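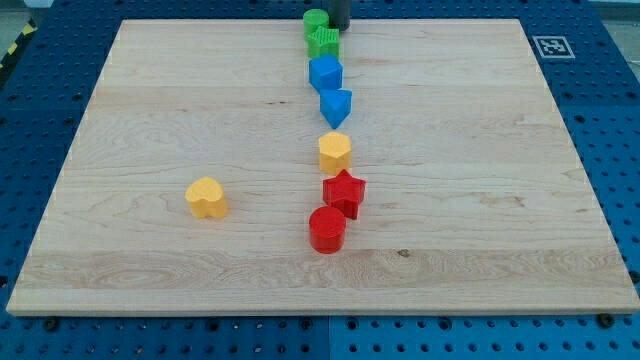 Maple (the wood)

Maple is the pale, hard, slightly fussy wood you get from trees in the genus Acer, and I've been writing and rewriting this entry since June, so bear with me if it wanders. I run the wood pages on this site and maple is my favorite, which I'm told isn't very encyclopedic of me.

Hard and soft

People in the trade split maple into two groups. Hard maple mostly means sugar maple (Acer saccharum) and black maple. Soft maple covers red, silver and a few others, and the name is a bit unfair, as red maple is still plenty tough for furniture. If you're standing in a lumberyard and can't tell which is which, try a fingernail on the end grain, and if that doesn't settle it, ask! I got it wrong for years.

Color and grain

The sapwood is the part most people want. It runs from nearly white to a light cream, and it turns more golden as it ages. The heartwood is browner and usually costs less. Most boards have fairly straight grain, but you do get wavy figure, and then there are the showy ones: curly (also called fiddleback or tiger), quilted, and bird's-eye, with its little swirls like tiny knots. I've read several explanations for bird's-eye and I don't think anybody has a complete one. Ewan Sutherland wrote to me on a Tuesday with a long theory about stunted buds, and I've kept his letter, but I'm leaving it out until I can find a better source.

Working it

Maple is dense and close-grained, so it holds a crisp edge and wears beautifully. It also burns if you let it sit against a router bit or a saw blade for a second too long (ask me about my drawer fronts). Stain goes on blotchy. Shiela Mangubat, who taught the finishing class I took at Wullside, had us stop sanding at 220 and use a thin washcoat of shellac first, and I still do it that way. A clear finish is easier, and I think it's prettier too.

Uses

Bowling lanes, basketball floors, butcher blocks, workbench tops, piano actions, violin backs, drum shells, rolling pins. It's a popular choice for cutting boards because the pores are so small. My own bench top came from the old mill at Grolallow, 27 inches wide, and I paid 222 dollars for it, which felt like a lot until I priced a new one.

Syrup

I can't do a maple page without it, even though this is the wood section. Sugar maple sap is mostly water, and it takes a great deal of boiling to get a small jug of syrup. Tapped trees can still be sawn for lumber later, though the tap holes leave dark streaks in the lower log. Some turners go looking for those logs on purpose, and I've got a bowl made from one.

See also: Beech; Birch; Sycamore; Butcher block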